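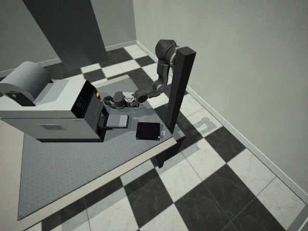
Search this site Enter keywords

Final report – Local History Elective
Zuleica Moura, October 2018

Topic: the Udgate cannery and why it closed. Opened 1937 by the Karras family, peaches and tomatoes mostly. 164 people on the payroll at its peak, most of them seasonal.

Sources: town paper on microfilm, payroll books, 3 interviews. Wanted more but two people cancelled in August. One payroll book is water damaged so 29 pages I coudn't read.

Findings so far. Everyone blames the highway. I don't think so – the payroll was already shrinking before the road opened. The Drikska plant paid better and ran a bus. Workers just left.

Still to do: fix footnotes, redo the map, check spelling of Jurnarier (street or family name?? paper uses both).

We use cookies to improve your experience. Accept Manage settings

Conclusion is short becuase I ran out of time on the wage tables, see appendix.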